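Stollow Hand Mill

Home > Kitchen > Grain and Flour > Stollow Hand Mill

In stock. Ships from Plerkico in the wooden crate, crank packed separately.

I've been selling the Stollow for long enough now that I get the same happy emails over and over, and they nearly always start with pancakes. So let me start there too! You pour a scoop of buckwheat in the top, you crank for a bit while the pan heats up, and what falls out smells like hay and toasted nuts. If the only buckwheat flour you've ever bought came in a bag that sat on a shelf since who knows when, you are going to be surprised at how sweet it is.

The Stollow is a clamp-on hand mill with ceramic burrs and a long crank. No motor, no cord, nothing to program. The hopper holds 800 grams of wheat berries, enough for a good-sized loaf with some left over for dusting the board. (Rice and millet pack tighter so you'll fit a bit more of those by weight.) The burr set on its own weighs 1,520 grams, and you can feel that weight doing its job once the crank gets going. It keeps rolling through the hard bits where the lighter mills stall and make you want to quit.

How it grinds

The collar under the hopper has 8 click stops. All the way closed is fine flour, all the way open is cracked grain. I keep mine a click or two off the finest for everyday bread and then open it right up on weekends for porridge. My own settings, for what they're worth:

Click 1: pastry, crepes, anything you want tender. Slow going with hard wheat, lovely with soft.
Click 2: bread flour, pizza, chapatis.
Click 3: cornmeal on the fine side, rice flour for dosa batter or for thickening.
Click 5: polenta, semolina-ish wheat for upma.
Click 7 or 8: cracked wheat, cracked rye, steel-cut style oats.

I skipped a few because I never use them. Austra Kairys, who bakes the dark rye I keep raving about in the newsletter, does everything on 4 and sifts out whatever she doesn't want, so really, suit yourself.

One thing to know before your first batch: run a handful of cheap white rice through it and throw that out. It cleans any dust from the burrs. After that you never need to wash them, and please don't. Water and ceramic burrs are fine together but water and flour are paste, and I have had a few mills come back to me glued solid. A dry brush is all it wants. There's one in the crate.

What it won't do

No coffee. No nuts, no flax, no sesame, nothing oily. Also no popcorn unless you crack it on click 8 first and then run it again finer. Beans are fine if they're small and really dry, so chickpeas want cracking first too, and mung and urad go straight through. I make a mung flour for savory pancakes with green chili and a lot of cilantro that my kids will eat cold out of the fridge.

Clamping it down

The clamp opens wide enough for most kitchen counters and all the tables I've tried it on. It needs a bit of an overhang, and it needs the table not to walk across the floor. A heavy table is best. If yours is a light one, push it against the wall and stand so you're cranking toward the wall. I put the two rubber pads in on both sides of the clamp, top and bottom, and I check the screw once halfway through a big batch.

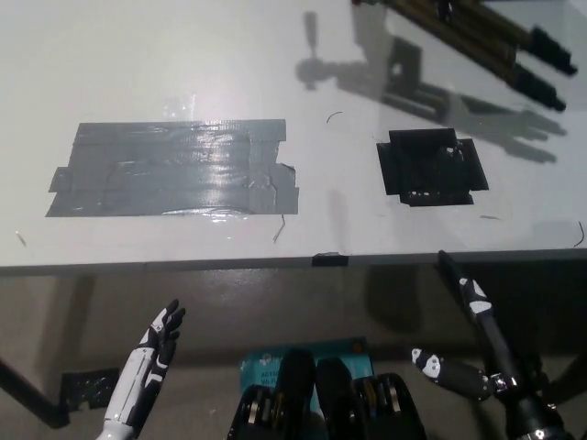
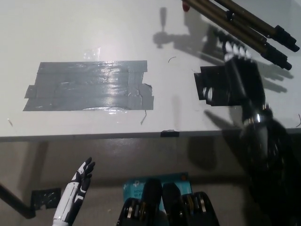
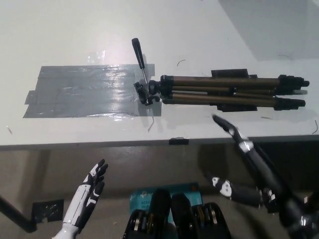

You do not need big arms for this. I get asked that a lot! The crank is long on purpose and the grip spins, so your hand isn't rubbing the whole time. My neighbor's daughter did a whole hopper on the bread setting while telling me the plot of a movie I will now never have to see. If you do get tired, stop. The grain isn't going anywhere and neither is the mill.

Which one to get

There are two versions. The plain Stollow is the one I just described. The Lucero kit is the same mill with the tall hopper extension, a second crank grip in maple, and a set of two sieves (coarse and fine) that nest in the catch bowl. If you're mostly making porridge and pancakes, save your money and get the plain one. If you bake bread more than once a week, the sieves alone make the kit worth it. You can add the extension later but the sieves only come in the kit, sorry, I've asked.

The old Kusosari mill used the same clamp thread, so if you have one of those in a closet with a bent screw, the Stollow clamp will fit it. I sell the clamp separately. The burrs do not swap over, though. Emlyn Prothero tried it with a file and some determination and ended up buying a Stollow.

My everyday pancake, since you'll want something to do with the first batch

One cup buckwheat ground on click 2, half a cup of soft wheat on click 1, a spoon of sugar, a teaspoon of baking powder, a good pinch of salt. Stir in an egg, a cup and a half of buttermilk and a little melted butter. Leave it alone while you make coffee. Fresh flour drinks more than the store kind, so look at it again before you cook and loosen it with a splash of milk if it's gone thick. Medium heat, butter in the pan, flip when the edges go dull.

Aldana Navarrete leaves out the egg and uses mashed banana. I like hers better with jam, mine with bacon.

What's in the crate

Mill body with burrs fitted
Crank and grip
Clamp and 4 rubber pads (two to use, two spare)
Catch bowl
Dry brush
A folded sheet of settings, in bigger print than it used to be, thanks to those of you who complained

Shipping and returns

Orders placed in the morning usually go out the same day. The crate is heavy, so somebody will need to be home or you'll be carrying it up from the porch. If the mill isn't for you, send it back brushed clean and I'll refund it, minus the shipping. Burrs are covered for as long as you own the mill, unless you've ground gravel with them. Yes, check your lentils for little stones! Spread them on a plate first and pick through.

Spare parts: the grip, clamp screw, pads, collar spring and catch bowl are all on the parts page. The collar spring is back in stock after being out since September. Thank you for waiting, Pascual Urrutia has a box of them now and he packs the parts orders himself, so if there's an extra pad in your envelope, that's him.

Questions go to the contact form. Iara Zapata answers most of them and she knows the mill better than I do, especially anything to do with corn.

Page updated 15 February 2026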